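Friday, October 4, 2019

I finally got the bench sorted out. It has been on the list since July, when I moved everything out of the carport and into the shed and then stacked it all along the back wall in whatever order it came off the trailer. You could find a spanner if you had half an hour and didn't mind what size it was.

Most of the mess was timber. I keep offcuts. Anything longer than my hand goes in the pile, and the pile had grown to take up the whole left end. I pulled the lot out onto the lawn and sorted it by colour, which is a rough way of doing it but quick. The dark hardwood went to one side for the fire. Treated pine went in the ute for the tip, as I don't want to burn it. The pale stuff I kept, mainly because it planes up well and I like the look of it. A few small specks or knots don't bother me. I'd sooner have those than the yellow pine with resin all through it.

Washington Tavares from up the road came by and took a bootful of the shorter lengths for his chook shed. He also took the old vice, which I had been meaning to fix for years. 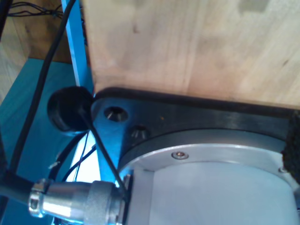
After the timber I got on to the fasteners. I had been throwing them all into ice cream tubs, and there were coach bolts in with picture hooks in with those tiny brass screws that come with hinges. I tipped them out on an old sheet and spent most of a Saturday on it with the radio going. I made a drawer for countersunk screws, a drawer for socket heads, a drawer for everything with a hex head, and a tin for the ones I couldn't name. The socket heads got the best drawer. I use them more than anything else now and I'm sick of hunting for them.

The drawers are a Skavideck unit, the grey one with the metal runners. It cost me $154 on special and I was a bit doubtful at that price, but the runners are smooth and it hasn't sagged yet with the bolts in it. It has 19 drawers. The labels that came with it were useless and started to peel on the second day, so I wrote on masking tape. Masking tape will peel as well, eventually, but I have plenty of it.

If you are doing the same job, buy the hex keys again. I had parts of four sets and between them I still didn't have a 2.5 mm. I threw out all the rounded ones and bought a new Furtado set in a plastic holder, and the holder is screwed to the wall above the bench so it can't wander off.

I also went through my countersink bits. Two of them were so blunt they were polishing more than cutting. On timber you can get away with that for a while, but on metal plate you get chatter and the hole ends up with flats all around the inside. A slow speed and a drop of oil helps. So does a sharp bit.

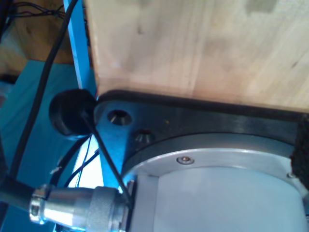 The last box was rubber and foam. Grommets, bumpers, end caps, strips of black foam left over from sealing the trailer lid. Rubber doesn't keep forever in a tin shed and a good third of it had gone hard or sticky, so that went out. The foam I kept in a bag with the air pushed out. It sheds black crumbs over everything otherwise, and they get into pale timber and you can't brush them off again.

I wiped the benchtop down with metho, filled the worst of the gouges and gave it a coat of Prament oil. It says to leave it overnight. I left it two nights because it was cold and it was still a bit tacky on the first morning. It wants another coat before summer.

Still to do: the power board, which is in a stupid spot behind the drill press, and a proper rack for the clamps. They are hanging off the window ledge at the moment. I've been looking at the Vornport rails, but I might just make one from the offcuts, seeing as I went to the trouble of sorting them.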